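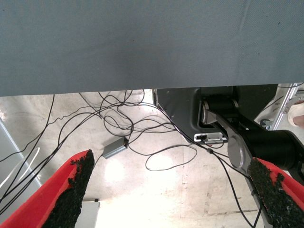 4.2 Floor glare and scuffing

Figure 3. Pale concrete floor under strong light, with scuffs and stains; grey-blue woven fabric above.

Floors came up more than we planned for. The survey was meant to be on seating and signs, but in the free comments people at the Hukeck and Cavley sites kept going back to the floor – too bright, hard to judge, looks wet when it isn't. Hence this short section.

Bare concrete is cheap and lasts. It also throws light back into the eyes when pale, and a bright patch can hide marks that show up clearly a step to the side (Figure 3 has both, a washed-out middle and darker marks towards the lower right). Cleaning staff at Cavley told us much the same. They check from two directions now, low and standing.

We took light readings at 15 points per hall, at midday and again at closing. Midday readings at Hukeck went over 700 lux at most points near the doors. One point by the loading side read 2000, which we have left in, the meter was checked afterwards and was fine. Closing time readings were far lower and much more even. Full table in the appendix.

Older visitors slowed down on the bright stretches. So did people with pushchairs, less so. We did not time this properly, so no figures given, and it shoud be read as a side note only.

Matt sealer was tried on one bay at Cavley for 6 weeks in April and May. Complaints in that bay dropped, though the weather was dull for much of it – can't separate the two. The sealer also picked up scuffs from trolley wheels faster than the bare floor did. Maintenance would like a harder product before doing any more bays. Rubber matting was ruled out early on, trip risk at the edges.

Blinds on the south windows are the other option and probaby the cheaper one. Costs in 4.3.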